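Setting up the toaster cell again

The kitchen cell in the simulator has been my job since September, and I've finally got it to a state where I can leave it running overnight.
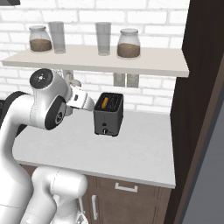 How often do you have to recheck a simulated cell if nothing in it can wear out?

Every time something underneath it changes, and for me that works out to most Tuesdays. The physics package gets an update, or a model gets swapped for a lighter one, or somebody edits a shared settings file. The joints don't wear and the bolts don't work loose, but the numbers drift all the same.

I do the work for a small outfit called Movau. We use two white arms in a kitchen layout, and the task I look after is the toaster: bring the hand in beside it, reach the lever, push it down, get out of the way. The toaster is a two-slot model in dark grey with the lever and the knob on its narrow front. The kitchen itself came to us as a package from Ideck and I have left most of it alone. The brick wall, the cupboards and the jars on the shelf are as supplied.

The routine goes like this.

First I load the cell with both arms parked and let it sit for 1000 steps with no commands going in. Then I compare the joint angles at the start and the end. If an arm has sagged, the gravity compensation is off and there's no point going any further. The last update moved the shoulder joint on one arm by a hair, and it took me most of a morning to find that the mass of the gripper had been reset to the default.

Next is the counter height. The arm bases and the counter are placed separately in the file, so if one gets moved the other doesn't follow. I drive the hand down slowly over a bare bit of counter until contact registers, and write down the height. I have a text file of these going back to the beginning. It's dull reading but it has saved me twice.

Then the toaster. The body is fixed to the counter and the lever is a sliding joint with a spring. The bread is a separate object that starts in the slot. What goes wrong most is the collision shape. The toaster you see and the toaster the physics sees are different things, and the second one is a set of plain boxes. When I took over, the box for the front face stuck out 3 millimetres too far, so the fingers would stop short of the lever and push on nothing. On screen it looked like the arm had lost interest. I turned on the collision view and there was the problem, a slab sitting in front of the face. I rebuilt it as four smaller boxes with a gap for the lever to travel in.

The shelf was the other trouble spot. The wrist comes in fairly high before it drops to the toaster, and on some of the approach paths the planner would take it up under the shelf and stop there. Stefaniia Moroz, who wrote the planner, suggested padding the shelf in the planner's copy of the kitchen and leaving the physics copy as it was. I gave it 40 millimetres of padding underneath. The paths are a bit longer now and the stops have gone away.

The second arm stays folded low in front of the cupboards for this task. I used to leave it switched off entirely, but then it would droop over a long run. Now it holds position with the same gains as the working arm. It costs a little time per step and I can live with that.

Last of all I run the short test, 19 starts with the hand in different places, and watch every one at normal speed. I know the log gives a pass or fail. I still watch, as I've had passes where the lever went down from a knock by the wrist, and I don't want those.

Pylyp Zinchenko asked me last week why I don't script the whole check. Parts of it are scripted. The parked test and the height check run by themselves and print a line each. The collision view I still do by eye, and I'll probably keep doing it that way until the shapes stop changing.

Still on the list: the lever spring is too soft, the knob doesn't turn at all, and the friction on the fingers is a number I copied from the old Vustach cell without checking it. I'll start with the spring. If anyone has measured the force on a real toaster lever with a kitchen or luggage scale, leave the figure in the comments, along with how far down the lever you took it.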